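Dish rack

By Lindiwe Visser
Updated June

Filed under: Kitchen & Household > Washing Up > Drying

A dish rack (also dish drainer, drying rack or, in some share houses, "the cupboard") is an open frame in which washed crockery is stood to drain. It is used beside the sink in homes without a dishwasher, and in a good many homes with one. Most examples are plastic, coated wire, stainless steel or timber, and most owners can't remember buying theirs.

The defining feature is the row of upright dividers. A plate slides between two of them and stays put. A bowl is less obliging, being wide, curved and inclined to roll, and is generally stood on its edge with the opening facing sideways. Bowls loaded this way should all lean in the same direction, a rule widely known and enforced by exactly one person per household.

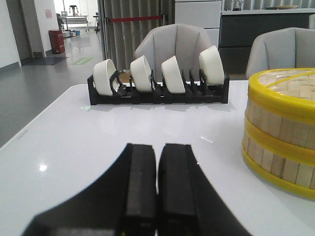

A plain black plastic rack with four white bowls standing in its slots is the type at its simplest. Thick-rimmed bowls take up more room than their owners expect, and a slot sized for a dinner plate may grip one too tightly or let it slump against its neighbour. Leaving a gap between bowls helps air reach the insides. It also halves the capacity of the rack, so the practice tends to lapse by dinnertime.

Styles

Low racks have a single row of slots and suit small benches. Two-tier models put cups above plates, where they drip on them. The Lundlow, a flat-folding rack, was sold as a space saver and is mostly found unfolded. The Vikness has adjustable dividers, which are adjusted once. Boiko's heavy wire rack is rated for 25 plates - a figure that makes no allowance for saucepans.

Racks without a tray drain straight onto the bench or a folded tea towel. Those with a tray collect the water, where it may be forgotten.

Care

Plastic racks can be washed in warm soapy water, with an old toothbrush for the base of each divider. White vinegar loosens the chalky film left by hard water, and black plastic shows that film especially well. The irony of washing the thing that holds the washing has been noted in most kitchens.

See also: Tea towel; Draining board; Plate rack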